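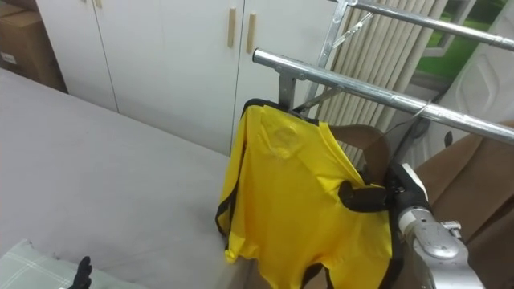 About Fliro

Fliro looks after the laundry and the bedrooms in 36 furnished apartments in Hokemham. We wash, dry, fold, hang and make the beds. You may have read on other companies' pages that tidying will change your life. We have our doubts. What you get from us is clean sheets and shirts you can find in the morning.

Vinzenz Zaugg started the company after years of managing rentals for Mayrhofer, where he was sent on a lot of courses about "home flow" and came back from each one with a binder. He kept one page. It says to finish one garment before touching the next.

Most of what we believe is dull. Shiny sports tops go on a rack and stay away from the dryer, whatever the label allows. We put a shirt on its hanger while it's laid out on the bed, where you can see both shoulders, and then it goes in the wardrobe. 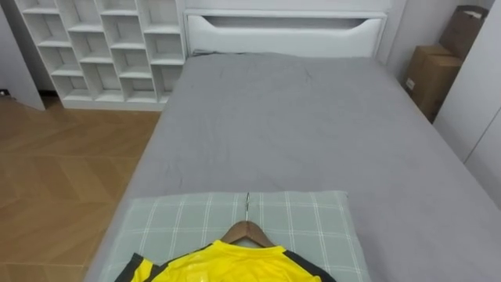
We're also unconvinced by matching hangers as a cure for anything. Wood holds a shoulder well and we like it for jerseys and jackets, but a drawer will do for most T-shirts. Tshepo Mokgethi, who trains our new people, disagrees and hangs nearly everything. Her beds are better than Vinzenz's, so she gets her way in the apartments she runs.

We tried Drundel, the scheduling program, for 81 days. It sent us 144 reminders to change pillowcases we had already changed. We went back to a paper list on the inside of the supply closet door.

We don't do ironing, curtains or pets' bedding. Visits start at 9 a.m. and we'll tell you if we're running late. Prices are given after we've seen the rooms, and if you have one bed and a small wardrobe we may tell you to save your money.

Comments (3)

marlow_k
Do you fold fitted sheets or just wad them up like the rest of us?

Fliro
We fold them. They come out lumpy.

Unit 518
Been a customer since May. Still can't find my gray socks but the bed is great.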